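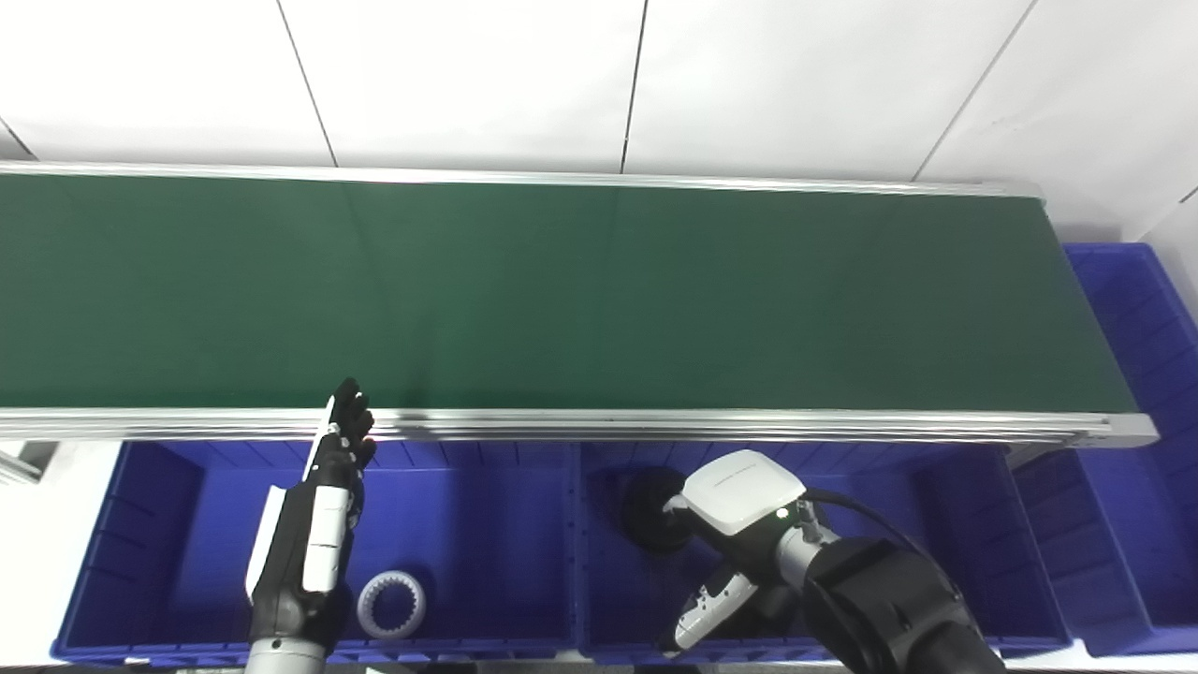
Sorting cell, conveyor and blue bins. Left arm and right arm each in a bin.

Equipment > Club Builds > Conveyor Sorting Cell

Conveyor Sorting Cell — Lalville Robotics Club

Student-built practice cell for two-arm pick and place. Belt, bins, parts, robot. Clubs and classes can book it by the half day or buy the plans and build their own. Page last updated Dec 8, 2024.

What it's for

Loose parts sit in bins, robot takes them out and puts them on the belt in the right order. Sounds easy. Took us most of a school year. The Melnyk Cup sorting round uses the same kind of layout, so if your team is entering in January this is good practice.

What you get

Belt conveyor, green belt, aluminum side rails. Speed knob plus a stop button on a cord. The belt can stay off for beginners and we recommend it.
Blue plastic bins, ribbed inside. Bins just sit along the near side, so you can swap them or move them closer.
Part set, 26 pieces. Gears, ring gears, small wheels, spacers. All student made. Keep them together please, last group sent back 5 short.
Two-arm robot with the Hukudard controller. Left side has the fingered hand, right side has the rounded tool housing.
Laptop with the club software already on it. Password is on the card inside the lid.

The robot does NOT ship with the plans kit. Plans kit is drawings, cut list, wiring sheet and the part files for printing. You bring your own arms.

Picking notes from the team

Ring gears lying flat are the hard ones. Come in from the side of the ring and pinch the wall — going for the teeth chips them. Wheels are easier.
Ribbed bin walls catch fingertips. Stay a finger width off the wall on the way down, then slide in.
Don't run both arms in the same bin. The software lets you and it shouldn't, fix is coming.
Check the cable on the right arm before every run. It needs slack for the full reach but not so much it drags in the bin.
White parts on a light table are bad for the vision code. In the blue bins they show up fine.

Our best week was 2,376 logged picks, with 226 drops. Most of the drops were ring gears. Full log comes with the rental if you want to compare to your own numbers, it's a plain spreadsheet and some of the early rows are mislabled.

Setup

Needs a flat floor, two regular outlets and a wall or screen behind the belt. Plain light background is best. Windows behind the belt mess up the vision, pull the blinds. Plan on an hour to unpack and another hour to calibrate the first time. Calibration sheet is taped to the lid of the parts case.

An adult who did the safety session has to be in the room whenever the arms have power. Hair tied back, no lanyards, nobody reaches into a bin while the light on the controller is on.

Booking and plans

Pickup is at the Tuvetti building, rear door. Bring a van, the conveyor doesnt come apart. Half day or full day, school clubs get first pick of dates. We are pretty full up to the Melnyk Cup so ask early, and have a second date ready.

Plans kit is a download, no wait. Revised bin spacing is in the newest version — if you have the old drawings, ask and we'll send the changed sheets free.

Questions on bookings, spare parts or the software go to Sakda Sitthichai, club build lead. Put "sorting cell" in the subject line or it gets lost.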